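**Small things in the supply room**

From this month we keep the small boxes in plastic bins with lids. Mulugeta Birhane asked for it in July, after he searched one morning through 90 boxes for a single one. I agreed with him very quickly.

The rule is simple. Small boxes go in the deep bin, standing on the narrow side, so the printed part can be read. The shallow tray is for items you will use the same day — please empty it before you leave.
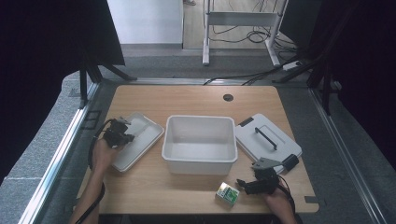
Lids should be closed every evening. If a latch feels stiff, do not force it, but tell Rizwan Gunawardena, who has ordered five extra lids. They should arrive on Wednesday.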